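Firkmont Countertop Care Notes

README

Firkmont is a plain-text collection of notes on cleaning, sealing and repairing kitchen counters. It covers natural stone, engineered stone, solid wood and tile. The notes began as loose sheets handed out with sample slabs at the Mesari stone yard and were typed up so they could be searched. There is no software to install. Everything opens in a text editor.

What is in the folder

notes/ – 69 short entries, one per file
tables/stains.csv – stain type, surface, first treatment, second treatment
tables/sealers.csv – sealer type, surface, cure time, when to reapply
glossary.txt – trade words, with the Clalesia spellings where they differ
changes.txt – what was edited and in which month

Each entry starts with a surface line and a problem line. After that comes the treatment, then anything to avoid. Older entries may have a line marked "yard", meaning the advice came from the original sheets and hasn't been rewritten.

How to read the stain table

Look up the surface first and the stain second. Coffee on granite and coffee on marble are separate rows and get different treatments. If a cell is blank, we have no advice for that pairing. Please don't read a blank as "safe to try anything".

Acid damage is not a stain and is not in the table. Lemon juice, vinegar and some bathroom cleaners dull the polish on marble and limestone. No poultice will bring it back. See notes/etching.txt.
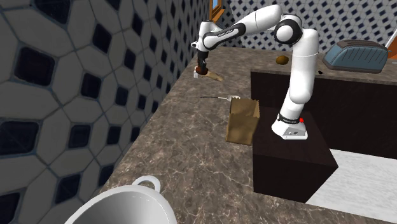
Petkov wrote in to say that the sealer table was too generous with granite. Some dark granites hardly take any sealer, and what doesn't soak in dries as a haze that has to be buffed off. The July edit added a water drop test ahead of every granite row: leave a spoonful of water on the counter for 30 minutes, wipe it up, and look for a dark spot. No spot means leave the sealer in the can. The haze itself now has an entry, notes/haze.txt.

Known problems

The tile entries are thin. Grout gets two files, and both assume cement grout. Epoxy grout is mentioned only in the glossary.

Cure times in sealers.csv are for a dry room at normal house temperature. We don't have figures for damp basements or outdoor kitchens.

Wood entries treat oil and varnish as separate finishes. Plenty of counters have had both over the years – if you don't know what is on yours, try a hidden patch first.

The names "marble" and "granite" follow what a kitchen buyer would be told at the yard, so a geologist will disagree with parts of the glossary. Quartzite is listed under its own name, and the entry explains how it differs from quartz counters.

Pale veins in a polished surface are often mistaken for cracks. Run a fingernail across the line. A vein usually feels level with the stone around it, while an open crack tends to catch. Filled cracks can feel level too, so the test is a first check only. notes/veins.txt has the longer version.
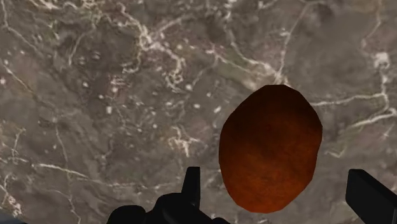
Adding or fixing an entry

Copy notes/blank.txt, fill in the surface and problem lines, and keep to one problem per file. Say what you used and how long you left it on. Leave out brand names unless the treatment depends on one. If you change a row in either table, add a line to changes.txt.

Reuse

Copy, print and hand out as you like. Keep the name Firkmont on the sheet so corrections find their way back.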